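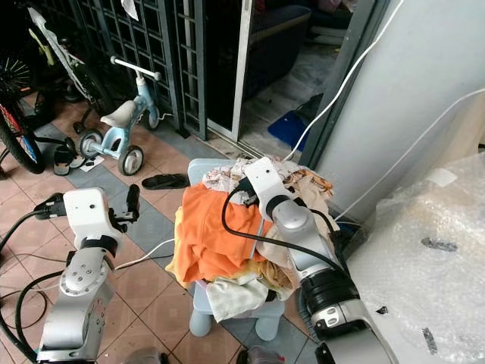 Do we have to know how to code before we join? A parent asked that at the Plornow open evening, and we still hear it most often.

No. The Lulla project takes beginners from age 13. New members start by driving the arms by hand – picking up clothes, mostly – and move on to code when they want to.

How long is a session?
60 minutes, plus packing up.

What does it cost?
£40 a term. Kit stays with the club.

Is there a competition?
Yes, the Willach folding round in June. Teams of 2. Entry forms are at the front desk.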